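4.2 Sorting cards at a shared desk

The second activity in our study was the one we looked forward to most, and it repaid the wait. Sorting printed cards into an organiser is a small job that almost everyone has done in some form, whether with recipes, library tickets, seed packets or the slips behind a reception counter. It needs little strength and hardly any teaching. Yet as soon as two parties do it at the same desk, a great deal starts to happen between them: cards are offered, held back, pushed aside, turned round to be read and put down again in places that mean something to both sides. Earlier work on desk tasks has mostly treated sorting as a matter of speed and errors. We wanted to look at the desk itself, and at how its surface gets used.

The card set was prepared for the Tradau study and drawn from everyday words for places and services. A full set holds 200 cards, of which only a small number are in play in any one session. The words are short and printed in capitals so that they can be read from either side of the desk with a turn of the wrist. We tried longer words during piloting in May and gave them up quickly. People read them aloud to themselves, which was charming to listen to but slowed everything down and made the sessions hard to compare.

The organiser deserves a paragraph of its own. We began with plastic trays, which were cheap and stacked well, but they slid about whenever someone dropped a card in at an angle. The wooden ones we moved to, referred to here as the Fleso type, stay where they are put. Their partitions are thin and low enough that a card standing in its compartment shows its word above the edge, or most of it. This turned out to matter far more than we had expected. A card that stands up is a label for its own compartment. Once the first card of a kind was in place, people stopped asking where the next one should go and simply looked.

We did not clear the desks before sessions. This was a deliberate choice, and we would make it again. A bare table gives tidy results, but few people work at one. Laptops stayed open where the session needed them, phones stayed where their owners had set them down, and cables ran wherever they ran. Figure 3 shows one of the pale desks in the Wallel room, with the organiser placed near the middle.

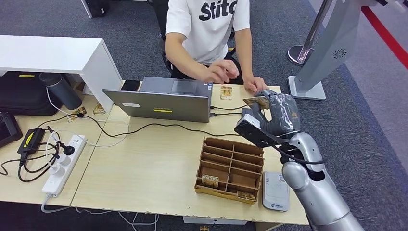

Figure 3. Card sorting at a shared desk, with laptop, phone and cables left in place. The card reading "HOTEL" stands in a front compartment of the organiser.

Across the 26 sessions we coded every card by where it rested between leaving the starting pile and reaching its compartment. We call these stops resting places, following Shahbazi's scheme for kitchen worktops, which we adapted with very few changes. The first is the near edge, the strip of desk directly in front of the sorter. The second is the middle ground, which either side can reach without leaning. The third is the far edge, in front of whoever sits opposite. A fourth category, on top of something else, was added after piloting, when cards began to appear on notebooks and closed folders.

The middle ground was by far the busiest of the four, and the most interesting to watch. Cards left there were treated as open to discussion. A card at the near edge was hardly ever touched by the other side, even when it was plainly within reach, and in 19 sessions no such card was taken at all. A card in the middle was fair game. People would nudge it a little closer to the organiser, or turn it so that the word faced across the desk, and leave it at that. We had no code for this half-move at first and went back through the recordings to add one. It is a lovely piece of desk manners: the card has not been sorted, but a suggestion has been made about it, and it can be taken up or quietly ignored.

The things already on the desk shaped the middle ground in ways that we think are worth reporting. An open laptop works as a wall. Cards were seldom passed over the lid, and the passing route bent round one side or the other. Which side it took depended largely on where the cables lay. A loose cable is a poor barrier in the physical sense - a card can be slid over it or lifted across with no trouble - but participants avoided laying cards on one, apparently preferring a flat patch of desk even if it was further off. Phones had a different effect. Sorters left a clear margin round a phone, wider than the margin they left round a notebook, and they kept to it when the phone was their own.

Hands tell a similar story. Between moves, many sorters kept a palm flat on the desk, often with the fingers spread, and we first coded this as idle time. On a second viewing we are much less sure that it is idle. A flat hand on the desk tended to come just before a reach into the middle ground, and several participants told us afterwards that they had been "waiting for a turn", although the task has no turns and we had never used the word. We have kept the flat hand as a separate code and would be glad to see others test it on different tasks.

The compartments filled unevenly. We gave no rule about which kind of card should go where, and asked only that cards which belonged together should end up together. The front row was used first in nearly every session, and its two corner compartments before the rest. Corners are easy to aim for and easy to name: "front left" needs no counting, whereas a compartment in the second row has to be pointed at. Words for places to stay and places to eat were usually placed early, and words such as "counter" or "office", which might belong to several kinds at once, tended to be left for last. These late cards did most of their waiting in the middle ground, and about a third of them were moved at least once after they had first been put in a compartment.

Moving a card that has already been sorted is a delicate business. The card has to be drawn up from between the partitions, and while it is in the air it belongs to neither its old group nor its new one. Participants nearly always held it still for a moment at this point, low over the desk and with the word showing. We were delighted by how regular this pause was. It appeared in fast sessions and slow ones, and it appeared even when the person opposite was looking elsewhere.

Two limits should be kept in mind. All of our desks were of one width, and a deeper desk would probably stretch the middle ground to the point where leaning becomes part of the task. The cards were also new and flat at the start of the study. By the later sessions the corners of the most handled cards had softened, which made them harder to stand upright, and a few leaned against the partition so that the word was partly hidden. We replaced these cards when we noticed them, but we did not record each replacement, and the effect of a drooping label on the neighbouring compartments is something we hope to look at properly in the next round, using the same organisers and a heavier card.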